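Unit 6: Fertility, Age Structure, and the Dependency Ratio
Handout for the second half of the unit. Read before section.

Last time we finished with crude birth and death rates. Crude rates are easy to compute, but they mix two things together: how people behave and how old they are. A town full of retirees will have a high crude death rate even if its residents are in excellent health. For the rest of the unit we work with measures that take age into account.

1. Total fertility rate

The total fertility rate (TFR) is the number of children a woman would have over her lifetime if she lived through her childbearing years and had children at the age-specific rates seen in one given year. It is a period measure. No real group of women has to match it.

Two points cause trouble on the exam every year.

First, the TFR can fall when women delay births, even if they end up with the same number of children. Demographers call this the tempo effect. When the delay ends, the TFR may rise again with no change in family size.

Second, replacement level is usually given as 2.1 and not 2.0. The extra covers girls who die before they reach childbearing age, and the fact that slightly more boys than girls are born. Where child mortality is high, replacement level is higher too.

2. Population momentum

A population can keep growing for decades after fertility drops to replacement level. If past fertility was high, large groups of young people are still moving into their childbearing years. Each woman may have only two children, but there are many more women having them.

Momentum works in the other direction as well. After a long period of low fertility, the groups entering childbearing age are small, and a return to replacement level will not stop the decline right away.

3. The dependency ratio

The standard formula is:

Dependency ratio = (population aged 0–14 + population aged 65 and over) / population aged 15–64 × 100

Worked case. The town of Rutherford has 1,460 residents. Of these, 800 are aged 15–64. The other 660 are either under 15 or 65 and over. The ratio is 660 / 800 × 100 = 82.5, so there are between 82 and 83 dependents for every 100 people of working age.

Now compare Skutport, a port town with a ratio of 50. It has two people of working age for each dependent. From the ratio alone we can't say whether Skutport's dependents are children or older people, and the difference matters a great deal for schools, clinics, and housing. For that reason the ratio is normally split into a youth part and an old-age part. The two parts add up to the total.

Keep in mind that the formula counts ages and says nothing about work. Many people aged 15–64 are students, are raising children, or are out of the labor force. Many people over 65 still earn wages. Some writers prefer an economic dependency ratio, which compares people without jobs to people with jobs – a better measure for some purposes, but harder to compare across countries.
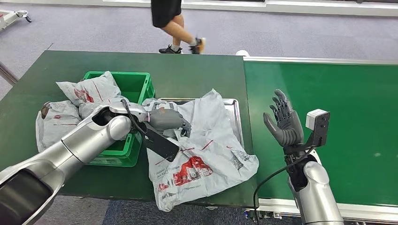 Fig. 6.2. Robot arm and hand at a pile of plastic packaging.

4. Aging and the labor supply

When the working-age share shrinks, total output can be kept up in a few ways: more people of working age take jobs, people retire later, migrants arrive, or output per worker goes up. Most countries see a mix of these. The reading covers each one, and you should be able to say how quickly it could take effect. Higher fertility is left off the list on purpose. A child born this year adds to the youth part of the ratio for 15 years before adding anything to the denominator.

Problems for section

a. Rutherford gains 80 new residents, all aged 15–64. Find the new dependency ratio.
b. Explain why the TFR might fall in a year when no woman changes the number of children she plans to have.
c. Sketch an age pyramid for a population with strong momentum, and mark the groups that produce it.

Handout revised Mar 16, 2026 | Questions: see the course office page | Back to top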